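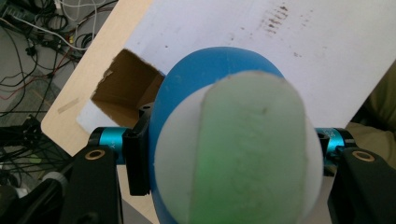
Domestic and Shop-Floor Automation Working Group
Minutes of the meeting held in July 2020

In the chair: Hiwot Abdella
Represented: Sirora, Zirus, Flillby stores

1. Minutes of the previous meeting

The minutes of the May meeting were approved with one correction. Under item 4, "shelf filling" should read "shelf facing".

2. Question before the group

The Chair restated the question put by the members: whether any machine now on offer can be relied upon for ordinary chores in the home or on the shop floor. Written views had been received from Sirora and Zirus.

3. Picking up and tidying

The group discussed the handling of single objects. It was noted that a two-fingered gripper can hold a ball from both sides, and that a round object of this kind is among the easier things to ask of it. The Zirus representative considered that tidying a playroom was therefore within reach. The Sirora representative disagreed. Holding an object was one matter; finding it under a chair and knowing where it belonged was another, and soft toys and clothing had not been tried at all.

It was agreed that the report should treat holding, finding and putting away as separate tasks.

4. Shop-floor trial

Flillby stores reported on the trial of the Sakamoto trolley at 2 branches. Of 50 returns runs, 5 had been completed without help from staff. Most stoppages were at the stockroom door. Branch managers had asked that the trial should not be extended over the Christmas period.

The Chair asked that the figures be given in full in the report, including the time spent by staff in freeing the trolley.

5. Position of the group

Members were not able to agree on a date by which household machines might be recommended. It was resolved to state that floor cleaning may be left to a machine in most homes, and that general tidying may not at present. The Zirus representative asked that his dissent on the second point be recorded.

6. Actions

Zirus to supply a list of household objects for further handling tests.
Flillby stores to circulate the full trial record.
Chair to draft sections 2 and 3 of the report.

7. Any other business

The cost of hiring the meeting room was noted.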